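Wumbridge Garment Care Guide
Section 4: Folding and storing hooded jackets

4.1 Scope

This section covers children's and adults' hooded jackets with a front opening closed by snap buttons. For jackets with a zip, see Section 5. For padded coats, see Section 6. The method produces a flat rectangular fold that fits the Brerkley shallow drawer and the Umex under-bed box.

4.2 Before you start

Check the care label. Jackets marked "store hanging" must not be folded.

Empty all pockets. Check the pocket seams in the lower panel for loose threads and trim any that you find.

The jacket must be fully dry. After washing, allow it to air for at least 2 hours past the point where the cuffs feel dry to the touch. Cuffs and pocket linings hold moisture longer than the body.

Use a flat surface larger than the jacket with the sleeves laid out. A made bed is suitable. Smooth the sheet first and move any blanket or quilt to the head of the bed.

CAUTION: Do not fold on a bed with an electric blanket switched on. Heat can set creases in coated fabrics.

4.3 Laying out

1. Place the jacket on its back with the front facing up and the hood towards the head of the bed.

2. Close the snap buttons from the hem upwards. Press each one until it clicks.

3. Smooth the lower panel from the centre placket out to the side seams.

4. Fold the first sleeve across the chest. On a jacket with chest stripes, such as the pink and cream one shown, the stripes give a line to work to.

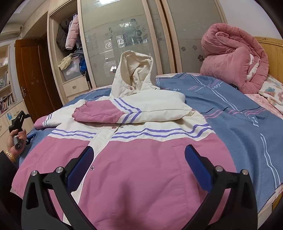
Page last changed: May. Checked by U. Osagie

NOTE: The hood may be left standing at this stage. It is dealt with in 4.4.

5. Fold the second sleeve across the chest in the same way. The two sleeves should form one bundle across the upper chest.

6. If a cuff extends past the side of the body, leave it until the side folds are made.

CAUTION: Do not pull on gathered cuffs to straighten a sleeve. Hold the sleeve above the cuff and ease it into position.

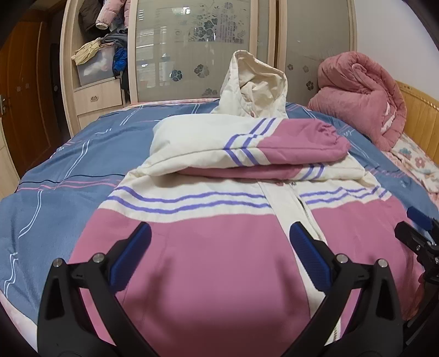 4.4 Folding

1. Press the hood flat and bring it down over the folded sleeves. The collar snap should lie underneath.

2. Fold each side of the body inwards by a quarter of its width. Tuck in any cuff that still projects.

3. Fold the hem up to the lower edge of the sleeve bundle.

4. Fold once more towards the collar. Press out trapped air with the flat of the hand.

NOTE: Thick jackets may spring open at step 4. Leave these at a single fold and store them in the deep drawer.

4.5 Storing

Store light colours away from dark denim and unwashed new garments. Place the fold with its closed edge towards the front of the drawer, so that single items can be lifted out.

If the jacket is to be stored for more than one season, unfold it at mid-season and refold it with the hem crease moved by a hand's width. Do not use vacuum bags for jackets with metal snaps.

Corrections to this section should be sent to Mathias Strebel, Wumbridge technical publications, quoting sheet 1,305.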